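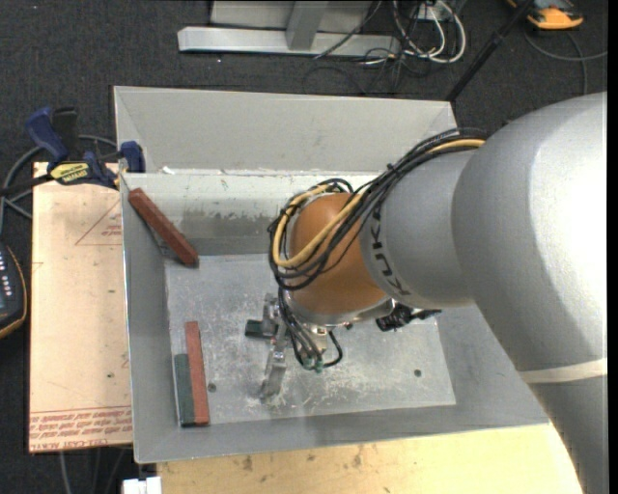
From: Afroza Herath
To: stuvthorpe-workshop list
Subject: Re: [workshop] Sheet metal bins, scuffed floors and what to do about them

Hi all,

Replying to Ezequiel's message from last night, quoted below. I've had a fair bit to do with these bins since we moved into the Stuvthorpe unit, so I'll answer in order.

Ezequiel Palacios wrote:
> We have 11 of the sloped sheet metal bins from the old Perneo
> site and I'd like to know whether they are worth keeping. The
> floors are scratched and a couple have dark smudges on the inside
> walls that don't come off with a dry rag. There's also rubbish
> collecting along the folds. Two questions. Do we paint them, line
> them or leave them? And is anybody attached to the 800 mm ones,
> or can I move those to the back rack?
>
> Also, small blocks keep ending up flat against the floor and
> people complain they can't get hold of them.
>
> Ezequiel

Keep them. Scuffing on a bare metal floor is only wear. I went over four of ours with a straight edge in February and the worst was out by less than the thickness of a washer.

I would not paint. We painted two at the previous place with a grey enamel and it was coming off in chips within a month. The chips ended up in with the parts and we spent more time picking them out than we ever did on the painting. If the colour bothers anyone they can look at something else.

Lining depends on what goes in. For the castings, no liner. For anything with a finished face, a sheet of 3 mm rubber cut a bit short on all four sides so you can get a finger under it. Geda had offcuts at the counter when I was last there and they let me have a roll end for $19. Don't glue it. I glued the first one and it took most of an afternoon with a scraper to get it out.

The smudges are probably old grease with dust in it. Warm water and dish soap first, leave it ten minutes, then a nylon brush. If that doesn't shift it, citrus degreaser on a rag, then rinse and dry. Please don't use steel wool. It leaves bits behind and they rust.

For the folds, a vacuum with the crevice tool gets most of it. An old paintbrush held beside the nozzle will loosen the rest. Do this before any washing or you end up with paste in the creases. I do ours when the bin is empty anyway, so there is no fixed schedule.

On the flat blocks, I have the same trouble. The sloped sides bring things down toward the middle well enough, but once a small block is lying on its long side there isn't much to grab. Things that have helped here: not letting the bin run down to the last few pieces before topping it up, and putting the small stuff in the shallow bins. Rey's ribbed mat was also tried. It lifts the part a little but the ribs fill with grit, so I went back to bare metal.

I'm not attached to the 800s. Check the shelf label before you move them, as stock number 472 is meant to stay near the door and it was in one of those bins last time I looked. Take the label with it if you do shift it.

One more thing, the top rims. A couple of ours had a burr on the left side that went through a glove. Run a fine file along all four edges and feel it with a rag, not your hand.

I have the file and two brushes in my drawer if you want to borrow them. I'm in until 4:30 most afternoons.

Afroza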